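What's a Tote Bag? And Why Is Everybody Carrying One?

Grown-ups love them. Kids fill them with rocks. Let's find out how they work!
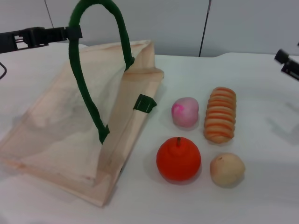
A canvas tote with green rope handle up, and some toy food next to it.

So what is it?
A tote is a big open bag with handles. No zipper most of the time. No wheels. "Tote" is an old word for carry – so a tote bag is really just a carry bag. Easy.

What's canvas?
Cloth. Really strong cloth. Usually made from cotton, the fluffy stuff that grows on a plant. The cotton gets spun into thread, then the thread gets woven – over, under, over, under – very tight. Look close at a canvas bag at home (use a magnifying glass if you've got one). See the tiny squares? Those are the threads crossing.

Long ago canvas was used for ship sails. Tents too. Painters still paint on it!

Why does it get wrinkly?
Fold any cloth and the threads bend. Some of them stay bent. That's a crease. Canvas is thick, so it holds on to creases for ages. An iron gets them out. Ask a grown-up for that part, irons are HOT.

Seams
A bag starts out flat. Pieces of cloth, cut out and sewn together. The line where two peices join is called a seam. Seams along the edges help a bag keep a boxy shape, so more stuff fits in the corners. Turn a bag inside out and you'll find them all.

Handles – the hard-working bit
All the weight hangs from the handles. Every apple, every book. Thin handles dig into your fingers (ouch) and fat soft ones don't, because the weight is spread over more of your hand. Rope is good for this. It's lots of strands twisted or braided together, and together they are much stronger than one strand alone.

The place where the handle meets the bag gets pulled the most. That's why you'll often see extra stitching there, or a little patch.

How to pack one
Pretend you're coming home from the store. Play food is perfect for this, a toy peach won't bruise!
Heavy things first, at the bottom.
Boxes and flat things against the sides.
Round things in the gaps.
Soft things last, on top. Bread. Peaches. Eggs go on top too!!
Now lift with both handles. If it tips, one side is too heavy. Take it out and try agian.

The big tote test
In June we asked readers in Clorumham and Jondport to send in the most things they'd ever packed in one tote. The winner was a class at Faulkner School with 1,284 dried beans and a teddy bear. Second place, 121 crayons and a melon. We are still thinking about the melon.

Try it yourself
You need: a tote, play food or socks, a timer, 3 friends.
Set the timer for 90 seconds. One person packs, the others hand things over. When the timer beeps, carry the bag across the room. Anything fall out? Lose a point for each one. Swap and go again.

Words to know
Canvas – strong woven cloth
Crease – a line left by folding
Seam – where two bits of cloth are sewn together
Strand – one thin piece of a rope

Next time in Stindadix Kids: buttons! How many holes does a button need?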